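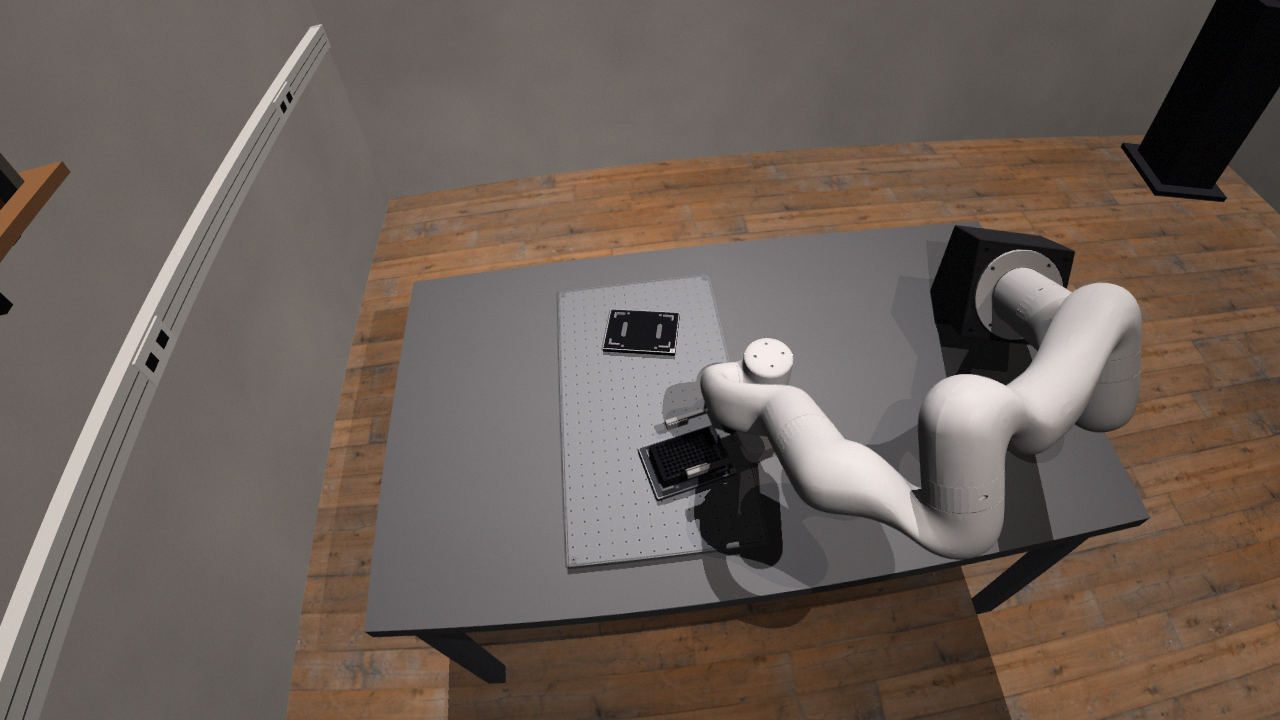
Since January the bench team at our Preseck site has been preparing for a change in how the plates and racks are moved during the evening run. Until now, every rack has been carried by hand from the cold store to the reader and back, and the person on the shift has done little else between six and ten. The new cell from Drivden will take over the short part of this trip, from one holder to the next. In the simulation the arm has its fingers at the black rack, which sits in the lower holder on the perforated board, and the second fixture farther up is free. Those two positions are the whole job in the first phase. Many colleagues expected something bigger, and I understand the disappointment, but we asked for a small beginning and I still think it was a right decision.

I would like to write here what it will change for the people on the shift, because most of the questions I received were about this and only a few were about the machine.

**What stays with you**

Labeling, checking the paperwork and loading the first rack of the run all stay manual. So does every decision about a sample that looks wrong. The arm does not look at the content of the wells. If a sample is to be repeated, a person says so, and signs for it as before.

Cleaning of the holders also stays with the shift. We discussed giving it to the day team, but they have no free hour in the afternoon and the holders should be clean just before the run starts.

**What goes away**

On a full evening we handle 105 racks. Each one is lifted and put down several times, always with the same turn of the wrist, and three people in our group have told the company doctor about pain in the hand or the shoulder. This movement is the first thing we wanted to remove. After the change, a person on the evening shift will lift each rack one time, when it comes out of the cold store.

The waiting also goes away, or most of it. At present you can not leave the reader for longer than 10 minutes, so nobody can take a real dinner break. With the cell running, the break will be 20 minutes longer than now and you may take it outside the lab. One person must still be in the building and carry the phone.

**What is new**

There will be a new task called cell keeper, one person per shift. The keeper starts the run, answers the alarms and writes down each stop in the log. This is not a separate position and it does not go to the same person every time - we will rotate it like the freezer check. The allowance is the same as for the freezer check too. Some of you wrote that it should be higher. I passed this on to the site office and I have no answer yet.

The training is in two parts. The first part is done on the simulation, on the two computers in the small meeting room, and you can make all the mistakes you want there. It is possible to start a move with the rack put in crooked, or with the wrong holder occupied, and see what the program does. I did this for a whole afternoon and I recommend it, also to colleagues who will not be keeper in the first months. The second part is at the real cell, together with the technician from Ezzat, who will do the installation and the service for us.

Please note that Grurnberg, our sister site, has chosen a different layout with a moving track. Their instructions are in the shared folder next to ours and look very similar. Do not print the wrong ones, as it happened to me.

**About the jobs**

I was asked directly if the evening shift will become smaller. The plan that was given to us keeps the same number of people until the end of next year. What comes after that I do not know, and I prefer to say this openly. The works council has the plan in writing and you can read it there. The hours which become free, 1,850 in a year by the calculation of the site office, are meant for the repeat tests that we now send out to another lab. I find this calculation a little optimistic. It counts every minute of walking as saved, and somebody will still have to walk when the alarm rings.

**Next steps**

The table and the mounting block come first, then the safety check, then two weeks in which the arm runs only with empty racks. During these two weeks the evening run is done by hand exactly as today, so please do not change your shifts.

The list for the first training group is on the board by the coat rack. If the times do not suit you, write your name on the second list and not in the margin of the first one - last time I could not read half of it. Questions about the allowance should go to the site office, and all other questions can come to me.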